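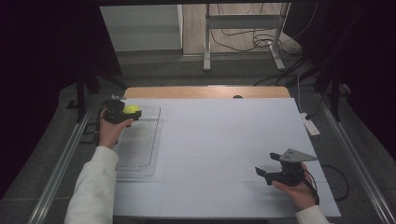 Running the gripper table at an open day

Quick notes for whoever has the Storitville stand on Wednesday. Doors at 2, set up before that.

1. Board down flat, tray on the left. Check the grippers open and close fully.

2. Cables off to the sides. Tape anything on the floor – visitors look at the table, not their feet.

3. Do one slow run yourself. Pick up the tennis ball, hold it over the tray, let go. Say what your hands are doing as you go.

4. Then let them try. One gripper first, second one when they're comfy. Most people squeeze far too hard, tell them to ease off.

5. Save the recordings after each visitor. Name, dash, number. Dont leave it till the end, we lost 22 at the Leite visit.

Kids under 100 cm need the step. Talk is 65 seconds max, then hands on.

Spare ball is in teh Prillari box.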